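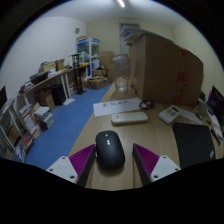 How to Speak at a City Council Meeting Without Losing the Room

Home News Council Elections Guides Letters Sign in

Filed under: Local Government, Guides

You have opinions about the Antal Bridge. Everyone in Giltness has opinions about the Antal Bridge. The city council is legally obliged to hear yours, for two minutes, provided you fill in a form first. What follows is how to get from the opinion to the microphone and back to your seat with your dignity more or less intact. 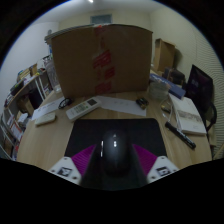 Dorottya Boros
City Hall Reporter, Mimomeo

2022-07-26

Step 1. Find the agenda

The agenda goes up on the city website under "Meetings," then "Upcoming," then a second page also called "Upcoming." Open the full packet. The short version lists titles only, and the titles are written by people who would call a house fire a "thermal adjustment to an existing structure." The last packet ran to 1334 pages, most of them traffic tables. You don't need to read the traffic tables. The council members haven't.

Search the packet for your street, then for the streets on either side of it. Search for the name of the company, if there is a company. The Prernovard warehouse plan sat in the packet under "Parcel Matters, Other" and would have sailed through there if somebody's neighbor hadn't typed in the word "loading."

Write down the item number. You'll be asked for it more times than you'll be asked for your name.

Step 2. Work out what kind of item it is

Consent items get passed in one gulp, usually while people are still looking for seats. If yours is on the consent list, email the clerk before the meeting and ask that it be pulled for discussion. A council member has to agree to do the pulling, so copy yours on the message and be pleasant.

Public hearing items come with their own block of time for comments. You want this if you can get it. The council is about to vote, and at least some of them are awake.

Anything that isn't on the agenda at all belongs in general comment. They can listen but they can't act, and they will tell you so, sometimes with visible relief.

First readings are worth a warning. An ordinance in Giltness gets read at one meeting and voted on at a later one. People pour in for the vote, when the wording is as good as set. Go to the first reading. You'll have shorter lines and a better chance of getting a comma moved.

Step 3. Sign up

The online form opens when the agenda is posted and closes at noon on the day of the meeting. There is a paper version on the table outside the chamber, next to the pens that don't work. Bring a pen.

You'll be asked whether you are "for," "against" or "neutral." Pick one. If you are for the bridge repairs and against the toll, put "against" and explain yourself when you get up there. "Neutral" speakers are called last, and by then the chair has started reading the clock out loud.

Step 4. Write the thing down

Two minutes is a page, typed, with generous spacing. It is shorter than you think. Time yourself reading aloud at home, standing up, to a pet if necessary. If you come in over, cut the history. The council has heard the history of the Antal Bridge from people who were there and from people who only sound as if they were.

A shape that works:

Your name and your neighborhood.
The item number and what you want them to do: vote no, delay it, strike section 8, add a crosswalk.
One reason, with something in it that only you could tell them.
The thing you want, again.

Then stop. You don't owe them the leftover time.

"Something only you could tell them" is where most speeches are won. Anyone can say the traffic is bad. The woman who brought a log of how long the 21 bus sat at the bridge approach, morning by morning through October, got an actual question from the mayor. He looked as surprised as she did.

Leave out the Constitution unless it has come up on its own. Same goes for your taxes paying their salaries. They've seen the salaries.

Step 5. Sit through it

The start time on the agenda is when the meeting starts. It has no bearing on when you will speak. There will be a proclamation. There may be a youth choir. Bring a snack you can eat quietly in the hallway, and a charger.

Items get moved around without much fanfare, so listen for your number. If you step out and your name is called, tell the clerk when you come back. She'll generally fit you in at the end of that item if it's still open, and she can't if it isn't.

Cheering and booing are against the rules of the chamber. Holding up a sheet of paper is allowed, up to letter size, which has done wonders for the local market in thick markers.

Step 6. Speak

Walk up, say your name, look at the chair. The light is green, then yellow, then red. At yellow you should be on your last line. At red the microphone goes off, and you do not want to be remembered as the person mouthing about storm drains.

They won't answer you. It feels rude, but it's the procedure; comment time isn't a conversation, and a blank face up there can mean anything from deep thought to lunch. If a member does ask you something, the answer doesn't come out of your two minutes. Take a breath and give a short one. "I don't know, I can find out" is fine.

Hand your written copy to the clerk on the way back. It goes into the record even if half of it went into a dead microphone.

Step 7. Follow up

Email the members the next morning with your text and your item number in the subject line. Thank the one who looked up. Then check the minutes when they're posted, and if your name is spelled wrong, ask for a correction before they're approved at the following meeting. I have appeared in the Giltness record as Dorothy Burrows, Dorotea Boris and, for one glorious evening, Dr. Boros. I let that last one stand.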